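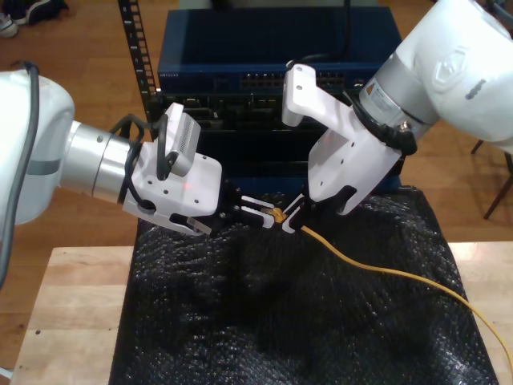 FOR IMMEDIATE RELEASE

Cistthorpe, 2024-01-15

Furkus opens a home for unloved cables

Everyone has the drawer. It holds a charger for a phone that went in the bin years ago, a plug that fits nothing in the house, and at least one network cable kept in case the wireless ever fails. From today, the people of Cistthorpe can bring the whole tangle to Furkus, the repair and reuse shop on Jakab Street, and go home with a drawer that shuts.

The Cable Library takes in leads of every kind, tests them, labels them and lends or gives them out again. Network cables have a shelf to themselves, sorted by length and then by colour. Yellow is the favourite with borrowers, who say they are less likely to trip over it. Grey is available in quantity.

"We asked for a few spare leads in October and got 1000," said Edit Bozsik, who runs the shop. "Some came in carrier bags. One lot came in a tea urn. I have now met most of the town, and I know who never winds anything up."

Each network cable is checked from end to end before it goes on the shelf. Particular attention is paid to the plug, where the small plastic clip has usually snapped off, and to the rubbery boot behind it, which is meant to protect the clip and has often slid halfway down the lead. Cables with a broken clip are given a new plug if there is enough good wire left. Those beyond help go for recycling.

Borrowers may take up to 10 leads at a time. There is no charge and no date for return, a policy the shop describes as realistic.

Furkus will also hold a winding class on the first Saturday of each month, led by Vilgot Hedlund, a retired theatre electrician with firm views. Pupils will learn to coil a cable in loose loops, following the curve it already wants to take. Wrapping it tightly round the elbow is forbidden on the premises. The first class has 88 names down for it and will be run in several sittings.

"I thought I knew how to put a cable away," said Jiahui Xue of Trirnwood, who attended the trial class. "I was shown a photograph of my own desk and asked to reflect."

The library occupies the back room of the shop, a former seed merchant's built in 1869. Leads can be dropped off whenever the shop is open. Please untie any knots first, or at least make a start.

Press contact: Carter Beaudoin, Furkus, Jakab Street, Cistthorpe. Telephone calls are welcome. The line is plugged in.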